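Picking Up Soft Bags Off the Floor: The House Rules We Use at Stemen

If your arm spends its day with boxes, the first morning with tote bags can be a humbling one, so pour yourself a coffee and read this through before you power anything up.

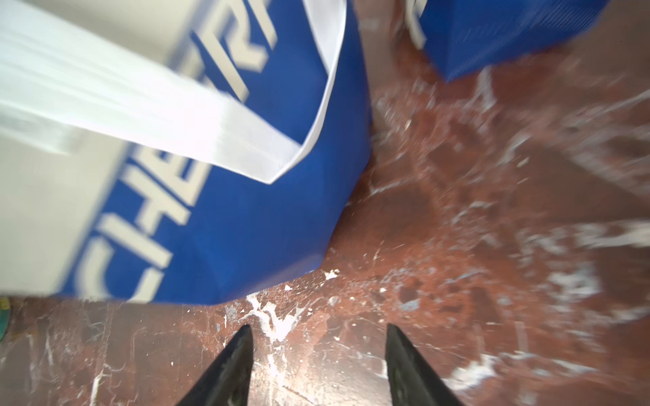

Wrist view with the fingers open, a blue tote with a white strap just ahead.

1. Walk the floor first. Old splatter and scuffs are fine to work on, but anything lying next to a bag gets picked up by hand or written on the run sheet.

2. Keep people back 50 inches from the base, and put tape down so that visitors know where to stand too.

3. Cap the wrist speed at 300 millimeters per second on the way over, and drop to 70 for the last stretch. If the wrist view is still smeary when you get close, you're going too fast – stop and let the picture settle.

4. Come in with the fingers open and keep the tips off the floor. Our friends at Bornura scraped up a lovely new pair in one afternoon, and we've all learned from it!

5. Go for the strap when it stands up in a nice clear loop. Grabbing the side of the bag works now and then, but fabric folds in ways you won't expect.

6. Lift a little, wait, then lift the rest. Anyone in the room may call a stop – no explanation needed.

Write each stop on Pretar sheet 63 before you start again, even the silly ones.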